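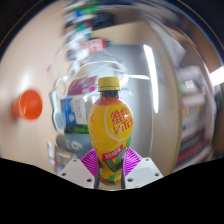
Vita-Flasche zwischen den Fingern des Handgreifers

Vier Wochen Rutham-Handgreifer, und ich mag das Ding! Die gerippten Finger schmiegen sich schön an, mein Handgelenk meckert nach 26 Demos trotzdem.

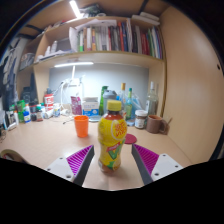

Reichen wenige Demos pro Aufgabe?
Für einen ersten Test schon, unsere Policy wurde aber erst mit 196 brauchbar.

Die Auswertung per Skript ist leider zäh, da wünsche ich mir mehr Doku.

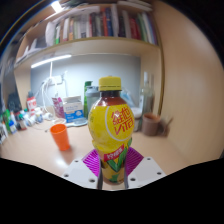
Von Miklós Fodor | 08.10.2025

Fürs Imitationslernen am vollen Schreibtisch klare Empfehlung von mir.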